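Plakwood Students Take On Box Handling in Two-Arm Robotics Course

Students in the Applied Automation program at Plakwood Technical College are spending this term on a task that most people perform without thinking: picking up a box with both hands and putting it somewhere else. The course, now in its second year, asks student teams to program a pair of robot arms to take apart and rebuild a stack of boxes of different sizes. Teams will present their work at an open demonstration in December.

The project is part of Automation Studio, a required course for students completing the two-year certificate. Enrollment is limited so that each team has regular time at the shared workstation in the Haddad Building. Teams of three sign up for blocks of 80 minutes and are expected to arrive with code that has already been checked in simulation.

"Two arms make the assignment harder in ways that students do not expect," said Rafferty Brannigan, lead instructor for the course. "With one arm, a late move costs you a second or two. With two arms on the same box, a late move on one side means that the other side is pushing alone, and the box turns. They have to learn timing before they learn anything else."

The course begins with a single arm. During the opening weeks, students complete short exercises in reaching, gripping and releasing small objects, and each student must pass a safety check before operating the equipment. The second arm is introduced once every member of a team has completed these exercises individually. Students then practice bringing both grippers to opposite sides of a single box, holding it level and setting it down again within a marked area.

The stacking assignment follows. A team must remove the top box, place it on the work surface and return it to the stack without moving the boxes underneath. Points are awarded for position, for level placement and for a clean release. Speed counts for a small share of the grade, and a team that finishes slowly with a straight stack will score higher than one that finishes quickly with a crooked one.

Box sizes change from session to session. When the largest box is on top, its edges extend past the boxes below, which gives a gripper room to come in from underneath but also makes it easy to bump the box beneath on the way in. Most teams have rewritten their approach path at least once after working with this arrangement.
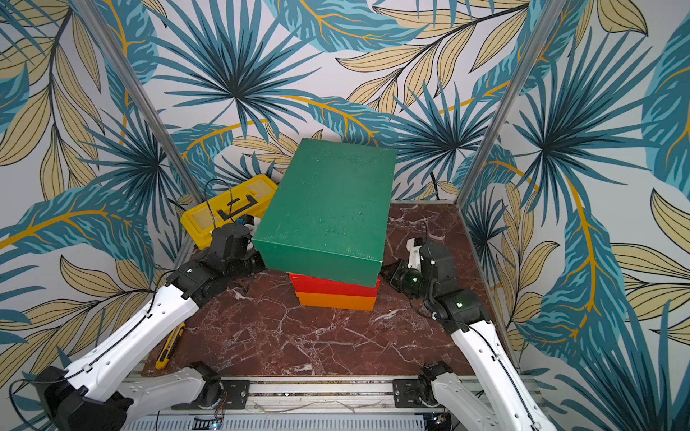 A Workstation Maintained by Students

The workstation is in its second year of use. Students in last year's class assembled the platform as their final project, and current students are responsible for keeping it in working order. Duties rotate among the teams and include inspecting the cables, tightening the mounting screws and recording any fault in the station log before the next team begins.

Brannigan said that maintenance was written into the course after employers on the program's advisory panel asked for graduates who could find a loose connection as well as write a program. Each student now completes a maintenance report that counts toward the final grade.

"A team may lose half of its session to a bad connector," Brannigan said. "That is a frustrating afternoon, and it is also an ordinary day in this field. We would like them to have that experience here first."

Parts and supplies for the course were paid for in part by a grant of $2,284 from the Urero Fund, which supports equipment purchases in career and technical programs in the region. The award covered replacement servos, spare gripper fingertips and cable. The college supplied the remaining equipment from its regular instructional budget.

Local Employer Provides Task Requirements

The rules for the stacking assignment were prepared with the help of Woltar, a packaging and distribution company with a warehouse near the college. Staff from the company met with instructors over the summer to discuss the kinds of handling problems that arise when cartons of unequal size travel together. Their suggestions led to the rule that lower boxes may not shift while the top box is being moved.

Woltar will also send two members of its engineering staff to the December demonstration, where they will review each team's written documentation. The company does not take part in grading. Students who are interested in paid summer placements may speak with the visiting staff after the event, and application forms will be available at the registration table.

Written work makes up a large part of the course. Each team keeps a project notebook with its planned movements, the settings used at each session and a short account of any attempt that did not go as intended. Notebooks are collected twice during the term. Instructors read them for clarity, and a team may be asked to hand its notebook to another team, which must then repeat a session using only what is on the page. The exchange was tried last year on a small scale and is now required of all teams.

According to Brannigan, the exchange has changed the way students write. Entries that once read "moved the left arm a little" now give a starting position, an end position and a speed. Several teams have also begun to include hand sketches of the gripper contact points, which instructors have encouraged.

Demonstration Format

At the December demonstration, each team will have two attempts at the stacking task, and the better of the two will be recorded. Teams may adjust their programs between attempts but may not touch the arms or the boxes once an attempt has begun. If a box falls or a gripper fails to release, the attempt ends and is scored on the steps completed to that point.

After the scored attempts, teams may choose to present an additional task of their own design. Proposals must be approved in advance and must use both arms. Instructors have so far received plans for turning a box in place, opening a hinged lid while the second arm holds the container steady, and passing a small object from one gripper to the other. Additional tasks are not graded, although they may be included in a student's program portfolio.

Members of the public are welcome to attend and may ask questions of the teams between attempts. Visitors will be asked to remain behind the marked line while the arms are in motion. Seating in the Haddad Building is limited, and high school groups are asked to contact the Applied Automation office ahead of time so that space can be set aside.

The demonstration will be held on a Friday afternoon, with doors opening at 2 p.m. and the first attempt beginning at 3 p.m. The exact date will be posted on the program's events page when the final examination schedule is released. Parking in the east lot is free to visitors during the event.

Enrollment for Next Term

Automation Studio will be offered again in the spring. Students must have completed Introduction to Programming and Electrical Fundamentals, or have equivalent work experience approved by an instructor. No previous experience with robot arms is required. Evening sections are under consideration, and students who would prefer an evening schedule are asked to complete the interest form at the program office before the end of the term.

The college is also reviewing a proposal for a short noncredit course for working adults. It would use the same workstation during hours when regular classes are not in session and would cover basic arm operation, safety and routine maintenance. A decision is expected before spring registration opens.

Current students who wish to serve as lab assistants next term may apply through Brannigan's office. Assistants supervise open sessions, help new teams with the safety check and maintain the station log. The positions are paid at the standard student rate, and preference is given to applicants who have completed the course with a satisfactory maintenance report.

Questions about the course, the demonstration or group visits may be directed to the Applied Automation office on the ground floor of the Haddad Building.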